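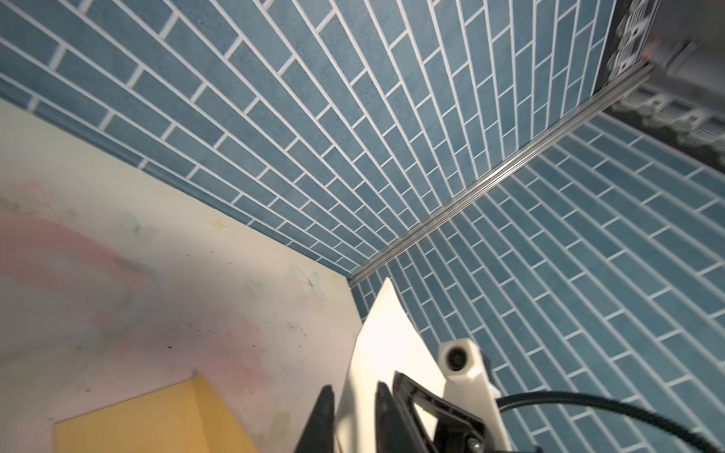 Wrist camera, looking toward the corner of the cell

Tuesday, posted by Natnael Yilma in Work and Machines

My job is changing from packing to watching two arms. What should I ask for before I sign?

I work at Graltine, in the hall in Miltance, in the sample department. We are a small group and we send sample sets to shops and clinics. One set is a folded letter, a small vial and an envelope. Last month we sent 3,115 sets and all of them were packed by hand. I have done this work for six years and I am quick with it, I say this without pride, it is only practice.

Since January we have a cell with two arms at the end of our line. It stands on the place of the old second table. In these weeks it does not make real orders. It does trials with the same things that we use, and two of us from the packing group are trained to attend it. I am one of the two. The work is to lay out the things on the mat, start the trial, look what happens, write the result, and put all back for the next one. When an arm loses something under the rail we stop the cell and take it out.
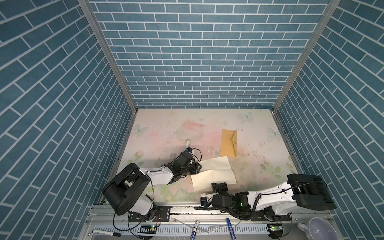 Letter paper and envelope between the two arms

The paper gives the most trouble. For my hands a letter with a crease is the easiest thing in the world, I do not look at it. For the arms I must think about which side of the fold is up, and how far the corner lifts from the mat. I wrote a page of notes about this and the engineer asked if he may keep it. I said yes. Afterward I was thinking about it at home, because it was six years of my work on one page and I gave it between two cups of coffee.

Now to my question. My supervisor gave me a new paper to sign. It says "cell attendant" and not "packer." The hourly pay is the same. But our packing bonus was counted by sets, and an attendant has no sets. Also it says that the trial period is 90 days, and it does not say what I am after the 90 days if the trial is stopped, or if it goes well. Both are a little frightening to me, for different reasons.

There is one more thing, smaller. At the packing table we were four persons and we talked. At the cell I sit with my face to the arms and the others are behind my back. After a full shift I am more tired than after packing, although I lifted nothing. I did not expect this and I do not know how to say it to my supervisor without sounding lazy.

What would you ask for? I do not want to be against the machine. My wrists are better since I pack less, and I find the work interesting on most days. I want only to not lose by saying yes.

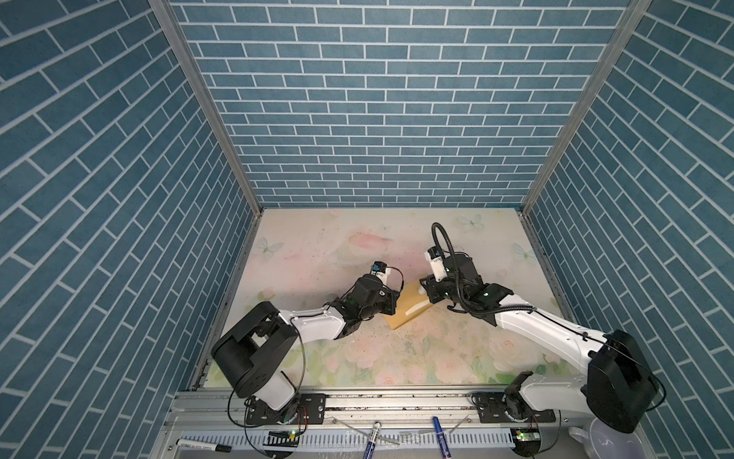
Another trial, with the board under both grippers

2 answers

First answer

I went through a similar change at a parts warehouse, when we got automatic sorting. I was then the person who the others chose to speak with the office, so I saw several of these papers. The law is different in each place and I can only tell you what was useful for us.

Start with the bonus. If it was paid every month, it is a part of your income, and you can calculate the average from your pay slips of the last year. Bring the number with you on one sheet. Do not ask "will there be a bonus for attendants," because then they can answer that they will look into it. Ask that the average is paid as a fixed amount as long as you are at the cell. At our place they agreed to this in one meeting. I think they simply had forgotten it, the person who wrote the new description had never packed.

For the end of the trial you need one sentence, and it must be in the paper, not in a conversation. Something like: "If the trial ends or the position is not continued, the employee returns to the former position with the former conditions." Please check also the second case, when the trial goes well. Who attends the cell then? Is it you, or somebody from outside with a technical certificate? We had two colleagues who taught the machine everything about bad boxes, and afterward the position was announced with a requirement which they did not fulfill. It was repaired later, but it took most of a year and one of them had left. So ask for training with a certificate during the 90 days, while they need you. After that it is harder to get.

About your page of notes. I would not ask for it back, but I would put your name and the month on it, and I would keep a copy if your company permits it. When you later speak about pay you can show what you do at the cell besides pressing start. Write down also how often in a shift you must reach in and what for. I kept a small notebook and it was worth more than all my arguments.

And the tiredness is normal. To watch and wait is heavy work, more than people think who have not done it. We changed places every two hours, and the office accepted it because more faults were noticed in this way. You do not have to say "I am tired." You can say that you want to stay good at seeing mistakes and that you propose to change with your colleague, half of the shift at the cell and half at packing. Then you keep also your speed with the hands, in case that you go back. Maybe the chair can be turned or a mirror put, so you are not with your back to the room, but this depends on the safety rules for the cell and you must ask the engineer first.

Second answer

Just sign it. Same money and you sit down. In five years all packing is arms anyway and it is better to be the one who knows them. At Zutelgate they had the same discussion and the ones who said no are not there anymore. I don't know the details of the bonus there.

Comment from Natnael Yilma

Thank you to both. To the second answer: it is not the same money, this was my question. But I agree that it is better to know them.

To the first: I took out my pay slips yesterday evening and the average is bigger than I thought. I will bring the sheet. The sentence about the return I have copied and I will ask for it with exactly these words. I did not think about the certificate at all. My colleague at the cell wants to change places also, so we will go to the supervisor together, we have only to find a time when both of us can leave the line.

The chair is fixed to the floor, by the way.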